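# Where Does a Key Ring Go to Sleep?

I lose my keys a lot. I have looked for them in my shoes, in the fridge and once in a bag of potatoes. So let me tell you what I learned about giving small things a home!

A home is just a spot where a thing always goes. Books have a shelf, and your toothbrush has a cup. Keys need one too, and a stand with pegs is great for that. Most people buy this kind of stand for mugs – you hang each mug up by its handle – but a peg doesn't care what you hang on it. 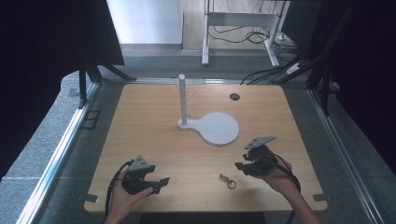
*A white stand with pegs, and a clip with a key ring on the table.*

See the metal clip? It's shaped like the ones climbers use, which are called carabiners (say it like this: care-uh-BEE-ners). Lots of them have a little gate in the side. You push the gate with your thumb, slip the ring in, let go, and a spring snaps it shut. Click!

Why does a ring stay on a peg? Gravity pulls it down, and a peg that tilts up a bit makes the ring slide back toward the post. If the peg tilted down, the ring would slide right off and go clink on the floor. 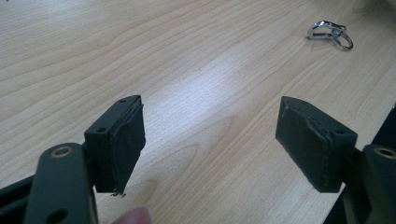
Wood is fun to look at up close, too. Those wavy lines are called grain, and they come from the way a tree grows. A tree adds a new layer under its bark, usually one each year, so a tree with 60 rings is probably about as old as a grandparent! When a log is sawed into boards, the saw cuts through the layers and we get stripes and curves.

Now try it at home. Pick one thing you're always losing, choose a peg or a hook, and hang it there every day for 27 days. I did mine with my keys – and I only forgot twice.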